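Carrying less cash, and what I did about the coins

For most of my adult life I carried a wallet that was too thick to sit on. In April my back started hurting on the left side, and the physical therapist asked me to empty my pockets before she asked me anything else. She put the wallet on the counter and said I could start there.

I went home and went through it. There were 18 cards in it, and I use two of them. The rest were a pharmacy card from a chain that left town, three library cards from places I used to live, an expired insurance card, and loyalty cards for coffee shops. One of the coffee cards was a single stamp short of a free drink. The shop is a nail salon now.

I kept the bank card, the credit card, my license, the current insurance card and the local library card. Everything else went into an envelope in the desk drawer. I gave myself until the end of summer to need something from it. So far I have opened it once, to look up an old membership number for the co-op on Prisden Street.

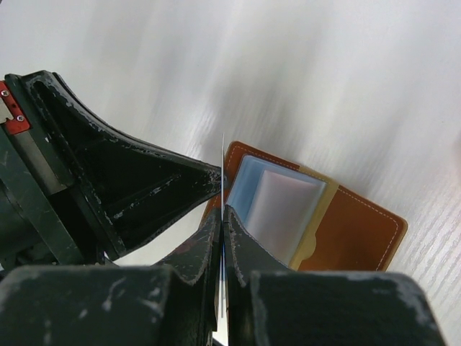 Receipts were the second problem. I save them because I do my own taxes and a little of my income is freelance. What I had been doing was folding each one in half and pushing it in behind the bills until it wouldn't take any more, then moving the whole wad to a shoebox. By the time I got to the box most of the ink had faded. Gas station receipts are the worst for this. I had one from Daher, where I stop on the way to my sister's, that was completely blank on both sides. I only knew where it came from by the notch in the paper.

Now I write the amount and the reason in a small notebook the same evening, and I put the receipts I need in a folder by month. It takes a couple of minutes. My friend Ginevra Fontana photographs hers and throws the paper out, and she has been doing it that way for years without trouble. I tried it for two weeks and kept forgetting, and then I had photos of receipts mixed in with photos of the dog. The notebook works better for me.

Then there was the cash. I don't want to give it up entirely. The barber in Catari only takes cash, and so does the woman who sells eggs by the feed store, and I like to leave a tip in bills. But I was walking around with whatever the machine had given me plus change from everything, and I never knew what I had. I spent more that way. A twenty would get broken for a pack of gum and the rest of it would be gone by evening.

What I do now is take out a set amount on the first of the month and split it between the wallet and a drawer at home. The wallet gets enough for a week. If it runs out early I use the card and write it down, and that is the whole system.

The coins took longer. I had two jars of them, one on the dresser and one in the laundry room, and a layer in the bottom of the car's cup holder. I sorted them on the kitchen table over several nights with the radio on. Tamer Najjar at work told me the credit union in Nedura still has a machine that doesn't charge members, so I drove them over there on my lunch hour. It came to $208, which was more than I had guessed. I put it toward new tires.

I should say the sorting was unnecessary. The machine takes them all mixed together. I had also rolled around 10 dollars' worth of pennies by hand, and I had to break the rolls open again at the counter while a man waited behind me.

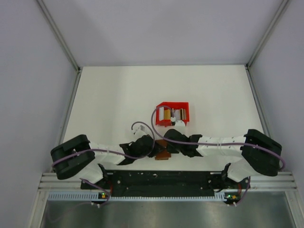 Does a thinner wallet fix a sore back? It helped mine some, but I was also doing the stretches every morning, so I can't say how much of it was the wallet. The therapist told me to move it to a front pocket regardless of how thick it was, and I have done that. It felt odd at first — I kept patting the back pocket at the checkout and thinking I had lost it.

The jar in the laundry room is back in use, but only for what I find in the washer. I have the old loyalty cards to shred, and I still need to call the insurance company about the name on the new card, which has my middle initial wrong.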